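Home Posts Replies Media Likes

OK a few people asked what I've been up to at Dremia, so here's a thread. Short version: I do chores for a living now. Longer version: I do chores so a robot policy can learn them, and I have OPINIONS.

The project is called Pimerow and right now it's all laundry. Basket to washer, washer to basket, over and over, with a gripper in each hand. We want 1000 good episodes before we train the next model. As of Tuesday night we have 79. (I know. I know!)

The grippers have marker cubes on them so the tracking can tell where each hand is. Which means the number one rule is keep your cubes visible. You'd think that's easy, and then you reach into a drum and one of them just vanishes from the tracker and there goes your episode.

Second thing I've learned: I am way too fast. My first day I was whipping shirts around like I had a bus to catch, and when we played it back the fingers were a blur at exactly the moment they closed. So now I move like I'm underwater. My shoulders have noticed.
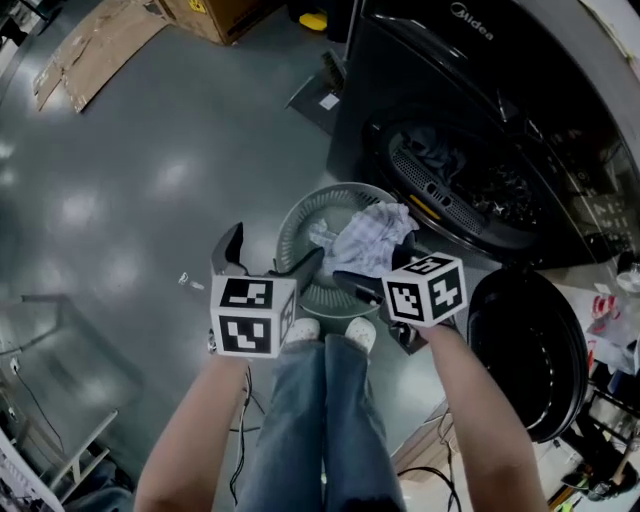
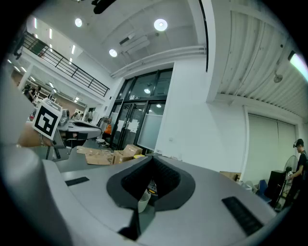
Iwona Baran replied asking if I mess up on purpose, because her team only kept perfect runs and their arm froze the first time it dropped a sock. Yes!! So glad somebody else ran into this. We do 4 clean runs and then one where I fumble the cloth and have to go get it. Those get their own tag so we can turn them up or down in training.

What we throw out: lost tracking, a hand that starts before the recording does, anything where I stop to scratch my nose. What we keep: slow, ugly, weird grabs that still get the thing where it's going. I fought for the ugly ones and I'd do it again.

Also please, if you're setting this up, change the pile between runs. We left the same cloth in the same spot for a whole afternoon in October and the model got amazing at that one spot. Move it three inches and it closed on air. Pelletier (our old test setup, long story) still has that checkpoint and we load it when we need a laugh.

Tomorrow is 6 more hours of this, then I get to do labels in Stomeo, which crashes if you look at it funny. Send snacks. Will post again when we hit the first couple hundred.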